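배전반 문짝 램프 세 개가 동시에 켜져 있는 게 정상인가요?

작성자: Hosar설비담당
분류: 전기·제어반 > 저압반

공장 이전하면서 중국산 제어반 2면을 중고로 인수했습니다. 도면은 없고 단자대 번호표만 남아 있습니다. 왼쪽 문 상단에 표시등이 황색, 녹색, 적색 계열 순으로 한 줄 있고 셋 다 점등 상태입니다. 고장 표시인지, 상 표시인지 판단이 안 됩니다.

바로 아래 디지털 전력계에는 여러 줄이 표시되는데 그중 하나가 224.9로 읽힙니다. 24.1로 보이는 값도 있는데 무슨 항목인지 모르겠습니다. 계기 설명서도 없습니다.

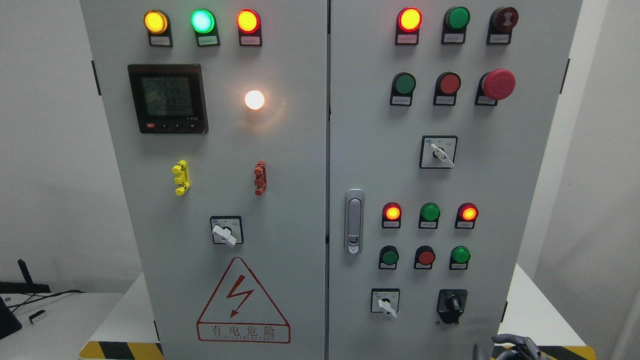
오른쪽 문의 누름버튼과 셀렉터 스위치는 아직 조작하지 않았습니다. 확인하고 싶은 것은 두 가지입니다. 첫째, 세 램프의 의미. 둘째, 명판을 한글로 새로 붙일 때 기존 경고 표지(有电危险)를 떼어도 되는지. 부하는 Duklow 송풍기 라인이고 내부 회로 번호는 102번부터 시작합니다.

Semwal1412

황·녹·적 배열은 중국 규격 반에서 L1, L2, L3 상 표시로 흔히 씁니다. 이 경우 셋 다 켜져 있으면 각 상에 전압이 들어와 있다는 뜻이고 고장 표시가 아닙니다. 다만 색만 보고 확정하지 마십시오. 램프 뒤 배선이 주차단기 1차측인지 2차측인지 추적해야 합니다. 1차측이면 차단기를 내려도 램프는 꺼지지 않습니다.

224.9는 상전압이면 자연스러운 값이지만 단위와 항목 기호를 같이 봐야 합니다. 24.1은 숫자만으로는 전류인지 다른 항목인지 알 수 없습니다. 계기 옆에 인쇄된 형식명을 적어 두고 제조사 설명서를 구하는 쪽이 빠릅니다. CT비가 300/5로 설정되어 있는데 실제 CT가 다르면 전류와 전력 표시가 전부 틀어집니다. 인수한 반에서 자주 나오는 문제입니다.

경고 표지는 "충전 중 위험"이라는 뜻입니다. 한글 표지를 먼저 부착하고, 기존 것은 그대로 두어도 무방합니다.

Nallitz전기

램프 켜져 있으면 전기 들어온 겁니다. 저희도 같은 색 배열인데 몇 년째 그냥 씁니다. 표지는 떼고 새로 붙였습니다.

배전반초보

위 답변에 보충합니다. 도면이 없으면 정전 후 검전하고 단자대부터 결선표를 다시 작성하십시오. 검전기는 사용 전후로 기지 전원에서 동작을 확인해야 합니다. 표시등 소등을 무전압의 근거로 삼으면 안 됩니다. 램프 소손이나 퓨즈 용단으로도 꺼집니다. 셀렉터 스위치는 자동/수동 회로를 확인할 때까지 현재 위치를 유지하고, 위치를 결선표에 같이 기록해 두십시오.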